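Last updated: 10 Jun 2018
Posted by Cristóvão Serrano to the list of the Morkville student robotics club
Reading time: 7 minutes

Subject: Re: Coffee task, which recordings do we keep?

Hello Lurdes, hello all,

Thank you for the long message, and sorry that my answer is slow. I had two assignments and I wanted to watch the recordings again before I write something. I quote your message first, for the new members who joined after April and did not receive it.

Lurdes Abreu wrote:

> Hi everyone,
>
> I went through the coffee recordings on the shared drive last night and I have three worries before we train anything for Brotska.
>
> First, the wrist view. When the gripper is close to the machine it hides a good part of what the policy should look at. I like the wrist camera, but I don't think we can trust it alone for the blue piece. Are we using the table camera at the same moment, or do we only store it for ourselves?
>
> Second, the start position. Whoever was driving put the machine in nearly the same spot each time. If the judges move it by the width of a hand, I expect we miss. I'd rather have fewer recordings and more variety.
>
> Third, and I know this is boring, the folder names. There is "coffee", "coffee_new", "coffee_new_good" and "coffee_final_C". Is C for coffee or for Cristóvão?
>
> Also, can someone confirm the target number? I remember 300 recordings, but the Flidine page in our wiki has no number on it.
>
> I can be in the lab in the evenings this week. I would like to learn to drive the left arm properly, my right-hand habits are too strong.
>
> Lurdes

C is for Cristóvão. I apologize. I answer the rest in the order of your worries, then I add some things on the schedule and on how we drive the arms.

1. Number of recordings

The target is 300 recordings for the whole coffee task, all stages together, not 300 for each stage. I think the confusion came from me, I wrote on the whiteboard "300 per task" and some people understood that a stage is a task. For this list, the task is everything from the home position to the home position. A stage is one piece of it, like "approach the machine" or "release and go back".

I have added the number to the Flidine page. For those who are new: Flidine is our own name for the programme which records the joints and the cameras of the two arms and puts them in one file. It was written by the previous group of the club and we only maintain it. If you find something strange in the code, please ask on the list before you correct it. Last term I corrected a strange thing and it was there for a good reason (it was waiting for the slower camera).

2. Wrist camera and table camera

Both cameras are stored and both go to the training. So the answer to your question is yes, the same moment, same file. But your worry is correct. I watched the contact part many times now, and when the fingers arrive at the blue piece the gripper takes a very large part of the wrist view. What is left is the top of the machine and the table behind. The policy can still use it, but it cannot know from there how the other arm is placed, or how the glass stands under the spout.

The opposite is true for the table view. It has the glass and the tray and the whole machine together, but for the small movements at the end it is too far away. My opinion is that we need both and that we should not try to save memory by removing one.

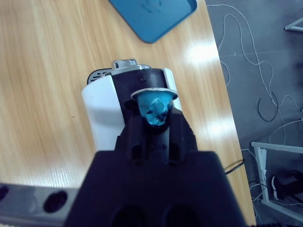
Wrist camera, with the fingers at the blue piece.
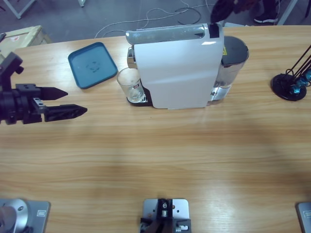
Table camera, with the left gripper open beside the tray.

3. Where we put the machine

I agree with you completely, the variety is poor. I counted nothing, but if I open the first and the last recording of my folder it is difficult to find a difference in the placement. It was comfortable for the driver and therefore we always did it.

My proposal is the following. Before each session, the person who is not driving places the machine. The driver does not choose. It may be more to the left, more to the right, or turned a little, as long as the arm which does the stage can reach it without its elbow going into the stand. The glass can also move a little under the spout, but please keep it standing on the base, we do not train the recovery of a fallen glass this term. The tray can be anywhere behind or beside, and sometimes it should be taken away completely. In the rules of Brotska there is a sentence that "unrelated objects may be present or absent", and I don't want that our policy learns to look for the tray in order to find the machine.

Please do not put tape on the wood to mark positions. I did this in April with another task and the policy became very good at finding tape.

One question for which I have no answer: should we also change the light? There is a strong reflection on the table from the lamps on the ceiling, and it moves in the wrist view when the wrist moves. Lurdes, you worked with the cameras more than me. If we turn off one row of lamps for a part of the recordings, is this useful variety or is it only noise? I would try it with a small part, and look at the result before we do more.

4. Driving the left arm

You are welcome to practise in the evenings. Some advice from my own mistakes, please don't take it as rules:

- Open the gripper early, while you are still far from the machine. If you open it close to the machine, the longer finger arrives where you did not expect it.
- Come to the blue piece slowly and stop for one breath before contact. In the file this stop looks boring, but it makes the stage boundary easy to find.
- Do not correct with the shoulder when you are near. Use the wrist. The shoulder moves everything and the plastic of the machine is glossy, every touch with the bracket leaves a mark.
- When you release, go back on the same path by which you came. I had several recordings where the pushing was fine and I went away diagonally and moved the machine with me.
- If you made an error, finish the recording anyway and write it in the note. Do not stop in the middle. Flidine closes the file badly when we stop in the middle and then the next file has a wrong beginning.

There is a delay of 300 milliseconds between your hand and the arm when both cameras are streaming to the big monitor. With the monitor turned off it is much better. I prefer to drive with the monitor off and look directly at the table, but Lurdes, I remember that you prefer the monitor, so please try both and tell us.

5. What we keep and what we throw away

In my folder I marked 22 recordings as bad. Bad means one of these: the wrist camera dropped frames, the driver touched the machine with something other than the fingers, or the note says something which does not match the video. I did not delete them. They are in a folder with the name "rejected" and each one has a line of text with the reason. If you don't agree with a reason, move the recording back and write your own line below mine.

I was thinking also about the recordings where the driver misses, tries a second time and then manages. I marked these as good. My argument is that the policy will also miss sometimes, and it must see what to do after. Lurdes told me at lunch that she is not convinced, and I understand it, the first attempt in such a recording is an example of a wrong movement. Perhaps we can train once with them and once without. This costs one more night on the computer in the Valente building, which we must reserve anyway.

6. Folder names

New names, from today:

coffee / stage / driver / session number

All in small letters, no "new", no "good", no "final". I already renamed my own folders. I did not touch the folders of other people, so please rename yours before the next training. If you are not sure which stage a recording belongs to, put it under "whole" and I will look at it.

7. The table and the floor

Small things. The cables on the floor behind the table need to be put in order. They are tangled, the white ones and the black ones together, and I am afraid that someone steps on one and a camera goes away in the middle of a session. I can bring cable ties. Is there somebody with an hour of free time who knows which cable goes to which arm? I know only the left side.

Please also leave the power strip where the grippers do not go over it when they start from home. I moved it once more to the side, but it came back.

8. What I need from you

Lurdes: please write which evenings you take, and put it in the wiki calendar, so I don't arrive at the same time with my own session. Also your opinion about the lamps.

Everybody who has driven the coffee task: please rename the folders and add the notes which are missing. A note of one line is enough, but an empty note is difficult for the person who sorts.

Everybody who wants to come to Brotska: the registration asks for the name as it is written on your student card, with the accents. Mine was refused last year without the accent, and then the form accepted it with the accent but printed a question mark on the badge. Send it to me directly and not to the list.

If something in my English is not clear, please ask, it is better than to guess.

Best regards,
Cristóvão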